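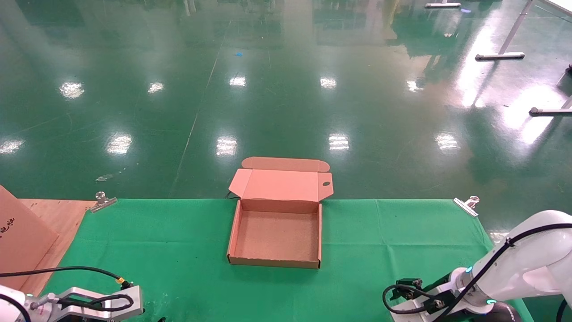 We picked box closing as our test task because it sounded easy, and for most of the first month we were sorry we had. Our question for the term was which of two grippers a small workshop like the one at Clekdale should buy if it could only afford one kind, and we wanted a job that would be a bit unkind to both. A shallow mailer box with a hinged lid turned out to be plenty unkind. The lid stands straight up at the back when the box is open, and its front flap has two little rounded tabs that have to find their way in behind the front wall, so the fingers need to push, bend and guide all in one go. We set the box between the two grippers on the green cloth, with the cloth clipped down at the rear corners, and that was our starting position for every run.

Project Jisetis, final report
Projects > Student Reports > Jisetis

What we compared

The left arm carried the Witum parallel gripper, and the right arm carried the Bashir, which our group had rebuilt from a kit the year before. The Witum is the tidier of the two and opens and closes very evenly. The Bashir is stronger, a bit rougher in its movements, and has a loop of wire on it that we were always worrying about (more on that below!). Both were driven from the same controller, and the person at the controls was allowed one practice run before we started writing anything down.

We did 70 runs with each gripper taking the lead on the lid while the other one held the box still. A run was counted as good if the lid was down and both tabs were in within 30 seconds. If the box slid, or the lid popped back up when the fingers let go, we called it a miss and moved on, even when we were fairly sure one more nudge would have done it.

How it went

The Witum was clearly better at the tabs. Its fingers are narrow enough to press right beside the fold, and once we had learned to come in low it hardly ever creased the cardboard. The Bashir was the one we wanted for holding. It kept the box in place without any fuss, but when we asked it to lead it tended to squash the flap before the tabs were lined up, and a squashed flap never goes in nicely afterward. We wore out a good many boxes finding that out, and we kept the worst ones on a shelf to compare the creases.

Something we had not planned to study was how much the cloth mattered. In our early tries the cloth was only draped over the table, and it bunched up under the box every time somebody pushed a little too hard. Clipping it made both grippers look better, so we threw out all the early results and started over, which was painful but fair.

Cables took up more of our time than we like to admit. We lost 3 whole afternoons to a loose connector, and after that we checked every plug before each session and left extra slack near the wrist so that nothing tugged when it turned.

What we would recommend

For a workshop doing light packing, we would buy the Witum and spend the money left over on spare fingers. If there is room in the budget for two different grippers, a mixed pair works very well, with the stronger one holding and the finer one doing the closing. We would love to see next year's group try the same task with taller boxes, and with a softer pad on the Bashir fingers, which we ran out of time to make.

Last updated: April
Contact: Jisetis student group, Room 702 | Copyright Jisetis student group | Back to top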